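Teaching by Hand: Pictures from the Bench

This page started as a wall of printouts by the coffee machine, and moved online when the tape gave out. It covers the part of our work at Prumel that looks least like the future: a grown adult holding a pair of handles, moving them very slowly, while an arm on the other side of the bench does the same thing a moment later.

We call it showing. The brochure calls it demonstration by remote operation, and the brochure is welcome to it. You pick the thing up with the robot, you put it where it goes, you let go, you press the pedal. Then you do it again. For the soft goods job in July we asked for 260 good runs, and "good" was a word we came to regret putting in writing.

Who does the showing

Nazanin Bakhtiari did most of them. She has the steadiest hands here and the lowest opinion of my playlists. She works in blocks of 11 runs and then gets up and walks to the window, and her blocks are cleaner than anyone else's. I tried skipping the window. My runs were reviewed and my runs were removed.

What the handles feel like

Picture cutting someone's hair while wearing oven mitts and looking through a mail slot. There is a little push back when the fingers close, enough to know you have hold of something, and after that you go by the wrist view. New people watch the arm itself. Everybody stops doing that by the second afternoon, once they have put the fingers down in the wrong spot often enough with total confidence.

We run two benches, named Lisetti and Trillotard after people who once lent us money. Lisetti is the better bench. Trillotard has a chair that sinks.

Why cloth

A hard block stays the shape you left it. Felt has opinions. It folds at the place you pinch, it leans, it hangs at a new angle each time, and the operator fixes all this without thinking, which is the very thing we are trying to get on record. Szczepańska, our partner on the job, sent a list of objects that included a Christmas stocking, to be handled in the middle of summer. We did not ask. The list also had toy fruit on it. 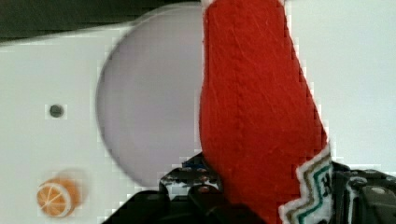 Our rule for these is to come in low, close once, and live with it. Regrasping counts as a separate kind of run and goes in a separate folder. If you fumble, finish the move anyway and mark it with the pedal, because a tidy recovery is worth keeping and a panicked one can be thrown out later by someone calmer.

Things we tell new operators

Go slower than feels polite. Don't talk with your hands while you're holding the handles; the arm will join in. Change the starting spot between runs, even when you have found one you love. Stop after 4 bad runs in a row and let someone else have the chair, unless it's the Trillotard chair, in which case nobody else wants it.

More pictures go up when the folding runs are sorted. Nazanin has asked that I not be the one to sort them.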